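Pamska laundry basket: three months in

I bought the Pamska basket in August because my old one (a wicker thing from Beaulieu, very pretty) had started snagging every sweater I own. The Pamska was $39, it's plastic, and it came in teal. I'll admit the teal was most of the decision!

First impressions

It arrived with a sticker on the bottom that took forever to peel off, so bring your patience and a little cooking oil. After that, I have no complaints. The rim is smooth all the way around, which was my whole reason for switching, and I've had zero pulled threads. It's light enough that I can carry it on one hip and still open the door with my other hand. The wicker one always needed two hands and a certain amount of swearing.

How much it holds

More than I thought. A full load of darks fits fine, and if you're like me and just keep piling, it'll take a heap on top without tipping over. Jeans are the real test in my house. They're heavy, they eat up all the room, and they come out of the dryer in a knot, so I pull them first, lay them flat and fold one leg over the other before I even look at the shirts. Everything else can wait in the basket until the bulky stuff is done.

My tip is to set it in a back corner while you fold and start your finished stack in the opposite corner, so the two piles never get mixed up. I used to fold on the bed and lose half of it to the blankets.
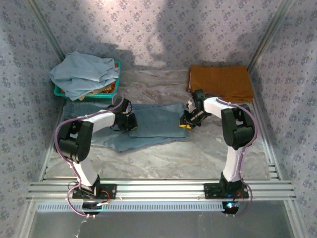
What I don't love

The handles are a bit narrow. With towels in there I feel it in my fingers by the top of the stairs, and I wish they'd made them a little wider. It also doesn't collapse. If you live somewhere tiny, look at the Drarel folding one, which my sister has – it squashes down flat and slides in next to the washer, but the sides wobble when it's full and that would drive me nuts.

I looked at the Adex hamper on wheels too. It's $149. For laundry. I have stairs, so wheels were never going to do much for me anyway.

Cleaning

Wipe it down, done. I rinsed mine in the tub once after a detergent spill and it came out fine, no staining.

Would I buy it again?

Yes, and I'm thinking about a second one for the kids' room, maybe in another color so we quit stealing each other's. Four and a half stars, the missing half is for the handles (and okay, a little bit for that sticker).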